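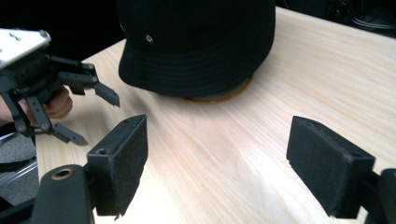 A company selling bucket hats for $90 apiece would like Mumham shoppers to believe it has solved the problem of the floppy brim. Fliron, which opened a counter inside the Abubakari department store in February, says its hats hold their shape for years with no blocking, steaming or stuffing. It is a big promise for a kind of hat most people roll up and push into a coat pocket. A black bucket hat of the usual pattern has a rounded crown, a short brim sloping down with rings of stitching around it, and a small metal eyelet in the side to let some air through. Stitching of that sort has been stiffening brims for a very long time, and hats that have it can be bought for much less than $90.

Fliron's case rests on a fabric treatment it calls Lustier. According to the leaflet handed out at the counter, Lustier "remembers the curve of the brim" after washing, packing and sitting on. The leaflet does not say what the treatment is made of, how many washes it lasts, or who has sat on what.

Asked for test results, sales manager Junaid Mohmand sent a two-page summary stating that 1543 customers had been surveyed and that most were "satisfied or very satisfied with brim behavior." The summary does not give the number who were dissatisfied. It also does not say how long the customers had owned their hats when they answered. Mohmand later confirmed that the survey card comes in the box with the hat, to be filled in and mailed back for a discount on the next purchase.

"People know right away if they like a hat," he said. "We didn't see a need to make them wait."

Cecilia Lamptey, who has repaired and reshaped hats in Mumham since before the Abubakari store had a second floor, was not impressed. She has been brought two Fliron hats so far, both by owners who wanted the brims put right after a trip through the washing machine. She charged the same as she would for any other cotton hat.

"Cotton softens when you wash it," Lamptey said. "You can starch it, you can put more rows in the brim, you can dry it over a bowl. I don't know what they spray on it, and they wouldn't tell me when I called. It came up fine with an iron and a damp cloth."

Mohmand said the two hats had probably been washed too hot. The care label on the hats says warm or cool. The leaflet says "any normal wash." He said the leaflet would be looked at when it is next printed.

Storage is another area where the message seems to shift. Fliron's advertising shows the hats being folded flat and dropped into a beach bag. The care card inside the box recommends that the hat be kept "on a suitable form or stand, away from direct sun, when not in use," and offers a stand for sale separately. Mohmand said the advice was there for customers who wanted to get the very best from the product. He did not agree that it undercut the advertising.

Not every buyer is unhappy. Natsumi Kuroda bought a Fliron hat in the opening week and has worn it on her walk to work most mornings. She said it was comfortable, that it stayed on in wind, and that she had no complaint about the brim. She has not washed it.

Esi Kwofie, who bought hers as a gift for her father, said he liked it well enough but had gone back to his old one. "He says the old one fits his head," she said. "He's had it so long I don't think there's any shape left in it to lose."

The store itself is being careful. Bernice Bawa, who runs accessories at Abubakari, said the claims on the leaflet were Fliron's and had not been checked by the store. Hats can be returned unworn with a receipt under the usual policy. A hat that has been washed counts as worn, she said, even if the reason for returning it is that it was washed.

Fliron plans to bring out the same hat in tan and navy. The price will stay at $90, and the stand will still be extra.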